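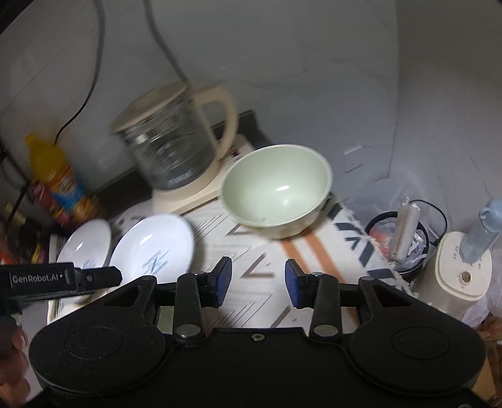 How a Gripper Learns to Hold a Bowl

Pick up a bowl. Go on, any bowl will do, as long as it's empty and it isn't your grandmother's favorite. Did you have to think about it? Probably not. Your eyes found the rim, your fingers and thumb went to either side, and up it came. You've been doing this since you were very small, and by now your hands hardly bother to ask you.

A robot gripper has to have all of that worked out for it. Some grown-ups do the working out in big laboratories, but plenty of it goes on at kitchen tables and in shared workshops, and we do ours in a shared workshop called Wanona, every Sunday. Our gripper is named Hella. She doesn't have a face or legs, or even an arm yet. She's the hand part only, and a person holds her and carries her to whatever needs picking up. (The arm is on the bench next door, and it's a long way from finished!)

Two jaws are plenty

You have five fingers on each hand, so you might think a robot would want five as well. Some do have them, but fingers are fiddly things to build, and each one needs its own joints and its own way of being pulled or pushed. A gripper with two jaws can already do a surprising number of jobs. Think of kitchen tongs, or a clothespin, or the way a bird picks up a seed with its beak.

The two jaws face each other. At the tip of each one is a pad, and on our kind of gripper the pads are dark blue. The pads are what touch the thing being picked up, so they matter a great deal. Try lifting a bowl with two metal spoons, one on each side, and you'll feel it slide about. Now try it with your fingertips. Skin is soft and a bit grippy, and a good pad should be like that too.

Behind the pads come the link arms. A link is a stiff bar that joins one moving part to another. When something turns at the back of the gripper, the links carry that movement forward to the tips, and the jaws swing open or closed. The place where a link turns is called a pivot. Your elbow is a pivot, and so is the middle of a pair of scissors.

Bowls are harder than they look

A block of wood has flat sides, and a gripper likes flat sides very much. A bowl is round, and it gets narrower toward the bottom, so if you squeeze it from the outside it tries to squirt upward, like a wet bar of soap. If it's shiny and smooth it slips even more easily. And a wide, shallow bowl may be too wide for the jaws to fit around at all.

So what do you do? Often the best plan is to pinch the rim. One jaw goes inside the bowl, the other stays outside, and they close on the wall between them. You may do this yourself when you carry a cereal bowl with your thumb over the edge and your fingers underneath. A deep bowl and a shallow one need the gripper to come in at different slants, and you have to learn each of them.

Then there's the seeing part. Shiny bowls have bright spots in them where the light bounces back. You know right away that a bright spot is only a reflection. A computer has to be taught it, or it may decide there's a little white egg sitting in there. Glass is trickier still, because you can see through it to whatever is behind, and a tablecloth with lines and triangles all over it gives the computer a lot of extra edges to puzzle over.

Showing and trying again

A computer can learn from being shown. A person takes the gripper by the back, points the open jaws at a bowl, moves in slowly, closes the jaws, lifts, and sets the bowl down again. A camera riding on the gripper watches the whole thing from the gripper's side. Then the person does it again with the bowl in a new spot.

And again! The first batch at Wanona was 648 tries, and our notebook says the next goal is 3000. Moffat, which is the name of our computer program, looks through all of them and hunts for what the good tries have in common. It's a little like learning to catch a ball, when somebody kindly throws it to you over and over until your hands know where to be.

We use real tables with real clutter on them. A bare table would be easier, but homes have kettles and bottles and bags of snacks in them, and a helper that can only manage a bare table isn't much help at breakfast.

Try it yourself

You'll need kitchen tongs, a plastic bowl and two rubber bands. Sit at the table and pick up the bowl with the bare tongs 8 times, moving it to a new place each time. Then wind a rubber band around each tip and do another 8. Which was easier? Did you squeeze from the outside or pinch the rim?

Keep well away from kettles and anything hot, and ask a grown-up before you borrow the tongs. Put them back afterward, too, with the rubber bands taken off.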